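Notes on the marker task, October

The club settled on markers for the fall project after two weeks of arguing about blocks. Blocks are easy to grasp and easy to score, and everyone who has seen a student demo has seen blocks. Markers roll, they come with caps that separate, and the barrel is narrow enough that a small error in approach angle turns into a miss. They also cost very little to replace.

The task as written: markers start scattered on a white table. Each one has to be picked up by the barrel, capped if it is uncapped, and placed in the box. A trial ends when the table is clear or the clock reaches 4 minutes. A marker on the floor is a failed trial, with no partial credit. Kalkidan Chala wrote the scoring sheet and has held firm on that last rule, which I voted against and now think is correct. With partial credit we would have spent the semester tuning for the easy markers.

We collect demonstrations by hand. One person holds the gripper tool and does the task, the camera on it records, and the pose is recovered afterward from the video. My part is the recovery step and the training script, which means I see everyone's bad habits at one frame at a time. The main one is speed. A practiced operator sweeps the wrist toward the next marker before the last one has settled, and the tracker has very little to hold on to during the sweep.
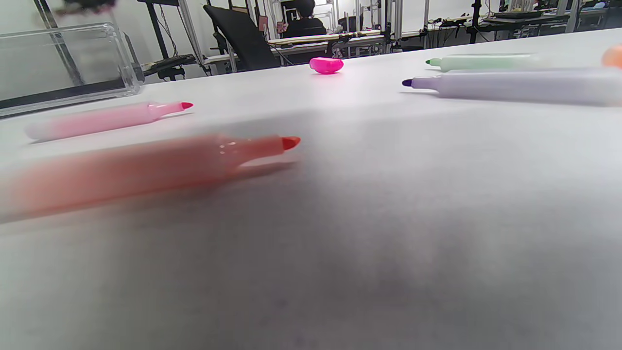
Fast motion hurts twice. First, the pose estimate drifts, because blurred features match poorly between frames. Second, the policy learns from the same images, and at close range a smeared barrel gives it a poor idea of where the edge is. We tried dropping the worst frames with a sharpness threshold. It helped the tracker a little and made the policy worse, since the dropped frames were mostly the start of each approach. The data then implied that the gripper jumps to a point near the marker. I put the frames back.

What worked better was shortening the exposure and telling people to slow down. The shorter exposure makes the image noisier, which the policy tolerates. Slowing down was harder to enforce. Kalkidan's answer was to put a minimum length on a demonstration: anything finished in under 30 seconds gets flagged and someone has to look at it. The flag caught a large share of one operator's runs. That operator was me.

The white table is a separate problem. Under the overhead lights a matte white surface offers almost no texture, so when the camera points down the tracker relies on the markers themselves. The markers are the things being moved. If the gripper is holding one, it stays fixed relative to the camera while the rest of the view shifts, and the solver sometimes decides that the camera has stopped. I now mask the region between the fingers before feature matching. The mask is a fixed polygon drawn by hand, and it is wrong whenever a marker is held off center, but it removed most of the false stops.

Pale colors are next. A pastel barrel on white has low contrast, and a light marker near the far side of the table can wash out entirely. Stuvo, the labeling tool we use for checking grasps, shows this clearly: predicted grasp points on the darker barrels cluster tightly, and on the pale ones they wander along the length. I had expected error across the barrel, toward the edges. Error along the barrel is less serious for picking and much more serious for capping, where the distance from the fingers to the tip has to be known.

Capping is not solved. The cap is small, shiny and rounded, and it rolls when touched off center. Two approaches are still alive. One picks up the cap and brings it to the marker. The other picks up the marker and presses its tip into a cap held against the side of the box. The second is ugly but has fewer steps. My branch is called Araya and does the first. The other branch is Wimel, and I suspect it will win.

Remaining before the Tarnstead meet: recollect the pale marker set at the shorter exposure, retrain both branches on the same split, and write down the exact lighting setup so it can be reproduced in a different room. The last item has been on my list since the start of the project. I'll post the grasp error plots once the retraining is done.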